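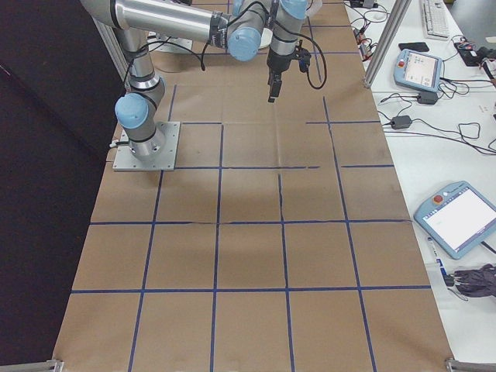 **Call for participants: shelf-life and label comprehension study, dried legumes and grains**

Irnham Food Storage Research is recruiting adult participants for a home-based study on how households store dried beans, lentils, rice and oats, and how they read the date printed on the package. The study is run by Yaa Dogbe (principal investigator) and Kimie Okabe (sensory methods). Recruitment opens in January and closes when all 158 places are filled.

## Purpose

Date labels on dry goods differ in wording and placement. Earlier work at Irnham measured cooking time and texture in beans kept under controlled conditions. The present study collects the same measurements from ordinary kitchens, where temperature and humidity are not controlled, and compares them with what participants expected from the label.

## What participants do

Enrollment lasts 7 months. Each participant will:

- complete an intake questionnaire covering household size, cooking habits and current storage practice
- receive one box of sealed samples and a small temperature and humidity logger
- keep the samples in the place where dry goods are normally kept in the home
- cook one sample each month according to the printed protocol, and record soaking time, cooking time and texture on the form supplied
- return the logger and any unopened samples in the prepaid mailer

A monthly session takes under two hours, most of it unattended soaking or simmering. Pressure cookers may not be used for study samples. Salt may be added only after the texture score has been entered.

Participants also attend one label-reading interview by phone with Natsumi Tsuchiya. Interviews are recorded and transcribed. Recordings are deleted once the transcript has been checked.

## Eligibility

Applicants must:

- be 18 or older
- cook at home at least 4 times a week
- have a stove with at least one working burner and a kitchen scale that reads in grams
- expect to stay at the same address for the whole enrollment period

Applicants with an allergy to legumes, oats or any other cereal grain are not eligible. Only one person per household may enroll. Employees of food packaging firms and their immediate family are excluded.

## Payment

Participants are paid a fixed amount after each completed monthly form and a final amount on return of the logger. The schedule is set out in the consent form. Missed months are not paid and cannot be made up later. Two consecutive missed months end enrollment.

## How to apply

Request the screening form from the Irnham study office by mail or phone. State your name, mailing address, a daytime phone number and the type of stove in your home. Do not send medical information at this stage.

Questions on the cooking protocol go to Kimie Okabe. Questions on consent, payment or withdrawal go to Yaa Dogbe. Office hours are 9:00 a.m. to 3:30 p.m.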